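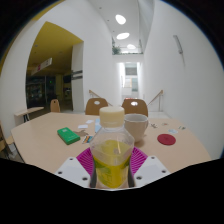 Borkcombe Community Cinema: interim report on the film restoration and screening grant
Prepared by Mirsad Dumitrescu, programme manager
Jul 21, 2024

Period covered
This report covers the first half of the grant. The second and final payment falls due in November, on receipt of the closing accounts.

Screenings
Attendance for the period was 1,551. The application set no target for the halfway point, so I have nothing to measure this against except last year, when we ran fewer evenings and did not keep proper records for the matinees. The horror and fantasy season took the largest share of the tickets. Zundeck, the ghost story we opened with, sold out both evenings and we could have filled a third. The distributor would only let us have it for two nights.

The weakest run was the silent comedies. We had booked a pianist for all of them and kept the booking when advance sales were poor, as the fee was already committed. People who came were pleased with it, judging by the comment cards, but the room was thin. I would put silents on as single evenings in future and stop selling them as a season ticket.

Matinees have settled at the earlier start time. We tried the later one at the beginning of the period and parents told us it ran into tea. The subtitled screenings now have a fixed slot in each programme and the projection staff no longer need reminding to load the right file.

Restoration of The Lamp at Gaillard
The print came to us in worse condition than the inspection note suggested. Reels one and three had shrunk enough that they could not go through the scanner at normal speed, and the lab asked for extra time to run them slowly. This was agreed within the existing price. Scanning is finished. The running time of the scanned material is 84 minutes, which is shorter than the listing in the old trade catalogue. We think the missing part is a scene at the lock-keeper's house, which is mentioned in a review pasted into the back of the cinema's own scrapbook, but no other print has been found and we are going ahead without it.

Picture clean-up is 70 per cent complete. The remaining work is nearly all in the fourth reel, where there is a scratch running down the left of the picture through the whole of the wedding party. The lab can soften it. They have advised against removing it altogether, as the faces start to smear — I have seen the tests and I agree with them.

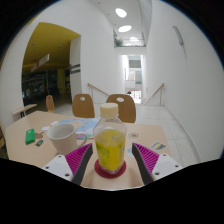
Sound is the bigger worry. The optical track on the last reel is noisy and in a few places the dialogue cannot be made out at all. We have the shooting script up to the trial scene, so subtitles can be made for that stretch, and after that we would be guessing. I have asked for a price for a further pass on the track and will bring it to you before spending anything.

Schools work
Nolard, the short film made by the sixth-form group, was finished on time and shown before the main feature on the closing night of the spring programme. It is a thriller set on a night bus and runs a little long, but the cutting is good. The group did their own sound. The editing sessions were held on the cinema's two computers, one of which is too slow for the software and will need replacing before the autumn group starts. This was not in the original budget and I propose to meet it from the underspend on travel.

Spending
Spending is in line with the plan apart from three lines. Travel is under, as the lab sent its test files over instead of having us visit. Print hire is over because two of the older horror titles could only be had on film and carriage is charged both ways. Publicity is over slightly after a reprint of the spring brochure, where the wrong certificate was given for one title.

Changes requested
We ask to move the premiere of The Lamp at Gaillard from the end of the summer programme to the autumn one. This gives the lab time for the fourth reel and leaves room for a decision on the sound. There is no extra cost. The hire of the main screen has been pencilled in and the printed programme has not yet gone to press.

Next period
Finish the clean-up and agree the grading with the lab.
Settle the sound question.
Book the autumn programme, with two of the dates left open for late releases.
Start the second schools group.
Repair the masking motor on the small screen — the left side sticks, and at the moment wide films are shown with it tied back.

Ticket figures by title and copies of the lab's invoices are attached separately.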